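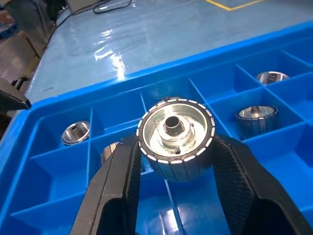

Figure 13.1. A rotor held over a blue compartment tray, with more rotors in the cells.

Chapter 13: Small Parts, Sorted

I learned to love trays at Stirncombe, where my first job was moving little metal parts from one place to another. Dull? I thought so too – for a morning! Then I dropped a box of 100 and spent my lunch break under the bench.

A tray with walls gives every part its own cell, so the pieces don't knock together and a gap shows up at a glance.

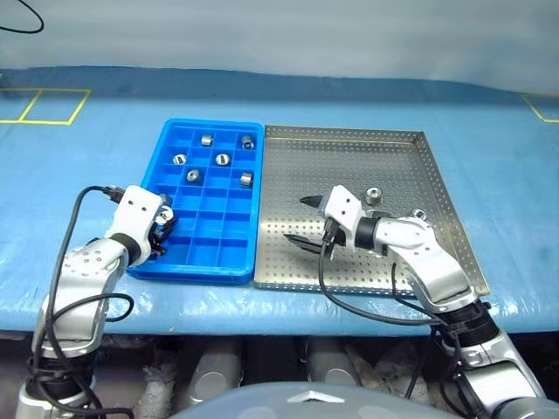
A flat tray with holes punched in the floor does a different job, and I'd pick one for parts that need to drain after a wash. We'll start with the divided kind.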